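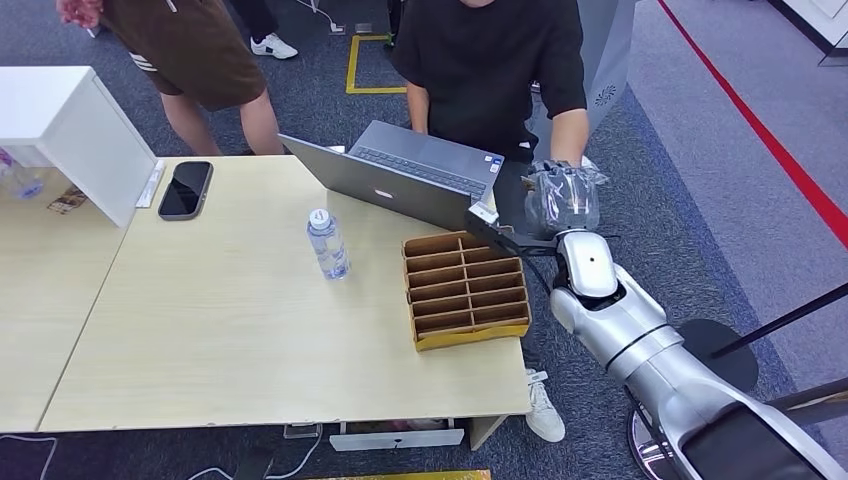 Plallbridge Heat Reuse Project
Progress report to the Tapia Fund, 31 July 2020

It is a real pleasure to be writing to you again, and to have so much to tell you after what was, as you know, a slow and rather soggy spring. Your grant pays for the study of how waste heat from the Bistameo cement works might be used to run a small carbon capture unit, and I am glad to say the measuring part of that study is now done.

We logged flue gas temperatures at the works for 282 hours in all, spread over seven visits. The plant team could not have been kinder about fitting us in between their own jobs (they even moved a planned kiln stop so that we could catch a full restart, which we had more or less given up hoping for). The readings are steadier than we expected at the lower duct and a good deal jumpier at the upper one, so we have dropped the upper one from the design work for now.

The training side has also gone well. The Millov workshop had to move online, and we worried that people would drift away, but 717 signed up and the question sessions ran long every time! Many of the questions were about storage and who looks after a site once it is closed. We have asked for a little help from the geology group in answering those properly, and the written replies will go up with the slides.

On money, we are under budget on travel and over on gas analysis, where the repeat samples cost us roughly $1,000 more than planned. With your agreement we would like to move the unspent travel funds across to cover it.

In August we will start on the heat balance and send you the first draft of the cost chapter. The permit for the test skid is still with the county, and I will write as soon as we hear from them.

With warm thanks from all of us at Plallbridge,
The project manager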